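Right, so a bunch of you asked how I wash and store my good kitchen towels and cloth napkins without them turning into gray, crunchy rags by spring. I wrote half of this two days after the holiday meal with a pile of laundry next to me, so forgive the mood.

I have a lot of table linen. Some of it came from my grandmother, some from the clearance bin at Hernerwood, and a few really lovely ones from Nasano that I bought when they closed the downtown store. All of it gets used. I don't believe in saving napkins for company, and that means gravy, wine, beets, candle wax, the works.

## Before anything goes in the machine

Shake everything out over the sink or off the back porch. Crumbs turn to paste in the wash and I have picked dried stuffing out of a hem with a toothpick, so please just shake.

Then sort. I know, I know. I make one pile for whites, one for colors I trust, and one for colors I don't. Anything red and new goes in the last pile until it's been through a few washes by itself. If you're not sure, wet a corner and press it between two paper towels. Any color on the paper and it stays out of the main load.

Check for stains while you're sorting, and flip things over too, because grease likes to hide on the back side.

## Stains, the short version

**Grease and butter.** Dish soap, straight on, rubbed in with your thumb. Leave it 20 minutes. If the spot is old, I do this twice before it goes near warm water.

**Red wine.** Cold water from the back of the fabric, as hard as the tap will go, then a soak. I don't do the salt thing anymore. My mother swore by it and I've never had it work on anything that had been sitting overnight.

**Candle wax.** Put the napkin in the freezer, snap off what you can, then lay it between brown paper bags and go over it with a warm iron. Keep moving to a clean bit of paper. What's left behind is usually a grease mark, so back to the dish soap you go.

**Tomato, curry, mustard.** Rinse cold, dish soap, and then sunshine if you can get it! A damp towel laid on the grass in full sun for an afternoon will do things that no spray bottle in my cabinet can do. (In December I use the south window and lower my expectations.)

One warning for all of these: don't put it in the dryer until you're sure the stain is gone. The heat bakes it in and then you own a napkin with a permanent map of Ohio on it.

## The soak

For the dingy ones I use oxygen bleach powder, the plain kind with no perfume. I've been buying the tub from Volia, but the store brand does fine. Dissolve it in hot tap water first, in a bucket, and stir until you can't feel grit on the bottom. Then let it cool down a little for colors before you add anything.

Whites can sit overnight. Colors I pull after a couple of hours. No silk or wool in there, ever, and I keep it away from anything with metal snaps.

## Washing

Don't overstuff the drum. I fill mine a bit past halfway and that's it. Warm water for everyday towels, cold for anything embroidered, and use less detergent than the cap tells you. Most of that stiff feeling people complain about is leftover soap. If yours are already stiff, run them once with no detergent at all and look through the door. If it's sudsy in there, you have your answer.

Skip fabric softener on kitchen towels. It coats the fibers and then they just push the water around your plate. I stopped using it years ago and I haven't missed it, though my sister still thinks my towels smell like nothing. They do smell like nothing! That's what I want.

## Drying

I pull napkins out while they're still slightly damp and smooth them flat on the table with my hands. Half of them never need the iron after that. Towels can go all the way, on medium. For 22 napkins, my usual holiday load, I give the dryer 10 minutes and then check every few minutes after that.

If you do iron, do it damp and on the wrong side first. Tug the hems square before the iron touches them or you'll press the crooked shape right in.

## Folding or rolling

I used to fold everything into thirds and stack it, and I always ended up with a hard yellow crease down the middle of the ones at the bottom. Then my neighbor Fulvio Grasso, who cooked in restaurants for years, showed me how he rolls his, and I switched over for everything that isn't starched.

Lay the cloth flat, fold it in half the long way, and roll from the short end with your fingertips tucked underneath. Go slowly for the first couple of turns. A tight start keeps the whole thing together.

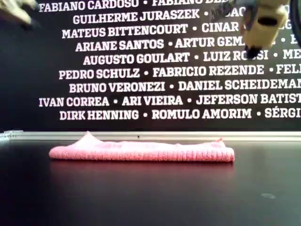 Rolling is forgiving, so don't fuss over getting it perfect the first time. You want something long and low that will lie in a drawer without springing open, and thicker fabrics will fight you a bit. The pink cloth in the photo has a ribbed surface along the front, and there's loose fabric rising in folds behind the roll, which on my own towels I'd smooth down with the side of my hand before rolling any further. One end is blunter and a little thicker than the other, too. Mine do that when I've let the cloth drift sideways, and if it bugs you, unroll to the halfway point and nudge it straight. For guests I'll redo it. For a Tuesday, no chance.

## Putting it all away

Make sure everything is bone dry first. I leave rolls out on the counter overnight, even when they feel done. A damp middle will go musty and you'll be back at the soak step.

I line the drawer with an old cotton pillowcase and set the rolls seam side down in one layer. Newest washed goes at the back, and I take from the front, so the same four towels don't get all the wear. The big tablecloths go on a closet rod over a cardboard tube from Kuzmenko, the fabric place. They charge 50 cents a tube, or they'll give you one if you buy anything.

No plastic bins for the old linens, please. They need some air. And don't let them touch bare wood for months at a time, or you get those brown spots that won't budge.

Couple of things I forgot:

- Lavender sachets are nice but keep them off the fabric itself. The oil can mark.
- Starch is fine for the day of the dinner. Wash it out before storing because bugs like it.
- Microfiber gets its own load, always. It grabs lint from everything.

I'll do a separate post on getting rust out of lace once I've had another go at it. The last try was not pretty.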